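**Tordale oval table, white**

I've had this table since August and I'm still delighted with it! The top is big enough for a water bottle, a paper cup, a mouse and whatever cable I've coiled up and forgotten, and there's still room to work.
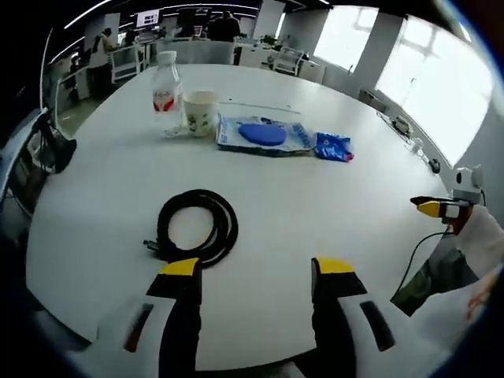
The oval shape won me over — no corners to catch your hip on, and an extra chair squeezes in easily. Tea marks wipe off with a damp cloth. Mine took 24 minutes to put together, and I'd happily buy another.

— Shafiq Khondokar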